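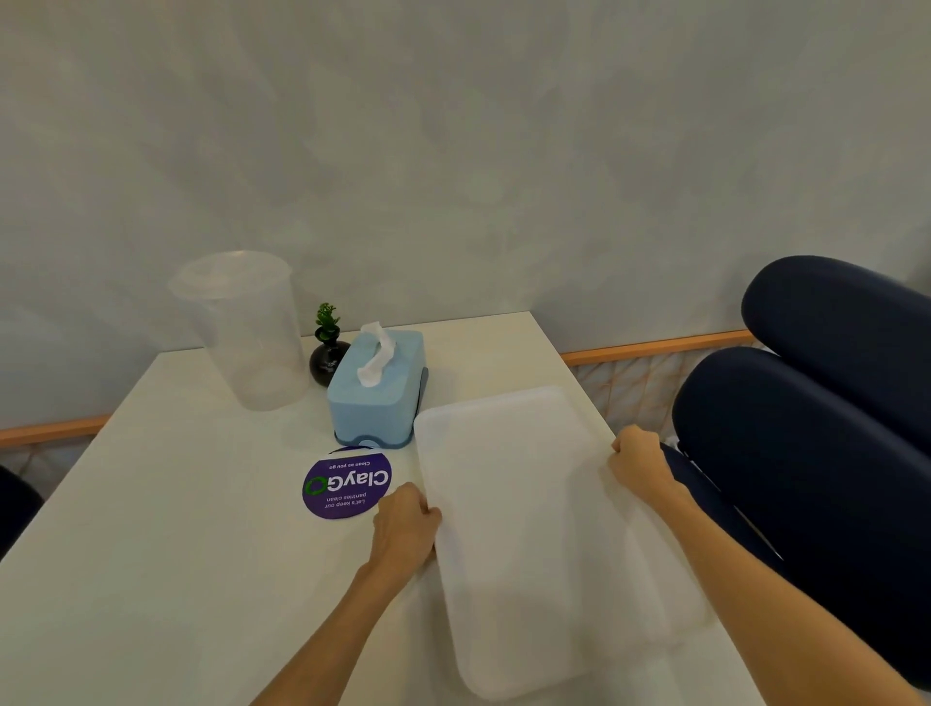

Uma coisa sobre aprender português já adulta: o meu caderno de palavras tem agora 424 entradas, e ainda não sei usar bem o verbo "ficar".

Comecei este caderno em agosto, quando mudei para cá. A regra era simples: escrever só palavras que ouvi de alguém, nunca palavras do dicionário. No primeiro mês escrevi 66. Muitas eram de comida.

"Ficar" ocupa quatro páginas. A loja fica na esquina. Fiquei contente. Fico com este. Ficou de telefonar. Na minha língua materna, o neerlandês, preciso de um verbo diferente para quase cada uma destas frases.

O segundo problema são os diminutivos. Em neerlandês também temos, e pensei que seria fácil. Mas um "cafezinho" não é sempre um café pequeno, e "um momentinho" na farmácia foram 40 minutos. 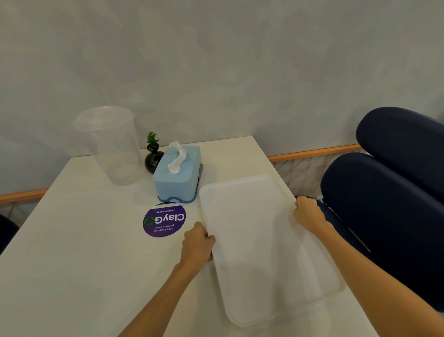 Os nomes dos objetos de casa são os mais difíceis para mim, porque nos livros do curso aparecem pouco. Sei dizer "desenvolvimento sustentável" e durante muito tempo não sabia dizer "escorredor". Por exemplo, para este tabuleiro branco com a borda levantada, já ouvi tabuleiro, bandeja e travessa, e cada pessoa estava muito segura. O copo alto de plástico, lá atrás, tem uma tampa em forma de cúpula, e para "cúpula" só conhecia o uso das igrejas -- e das reuniões de presidentes.

Uma vizinha corrigiu-me no elevador: disse "a problema" e ela respondeu, com muita delicadeza, "o problema". Desde esse dia tenho uma página só para as palavras que terminam em -a e são masculinas. Tem nove: problema, sistema, clima, mapa, dia, tema, programa, poema, planeta. Aceito mais.

Ao telefone continua a ser outra coisa. Sem ver a boca da pessoa, perco metade das vogais. Digo "pode repetir, por favor" e a pessoa repete mais alto, mas com a mesma velocidade.

Se alguém tiver um bom truque para "por" e "para", escreva nos comentários. Já li três explicações e percebi todas -- até ao momento de falar.

Nele Baert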